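Bagging cell, fruit line: staffing after handover

ivska_604
Cell went live at Mansour in June. Target is 425 bags a shift. Two packers moved to inspection.
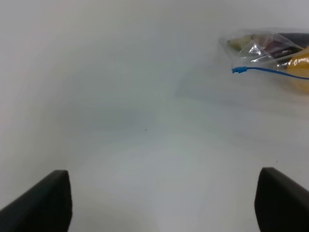
kayode_n
Inspection is the harder job. You stand still and watch for faults all shift. Clear film on a white top is hard on the eyes, and the blue strip is the easiest thing to look for.

gonby
Disagree. My wrists are better for it. 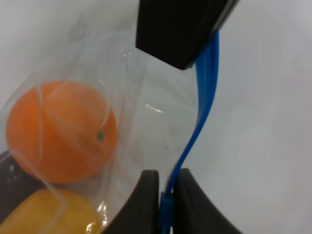 kayode_n
Yours, yes – Lama Obeidat asked for rotation on Tuesday and got no answer.

ivska_604
Rotation needs sign-off from Millau.
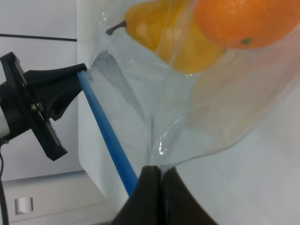
gonby
Then ask for it. Same pay grade, or is that still open?

ivska_604
Still open.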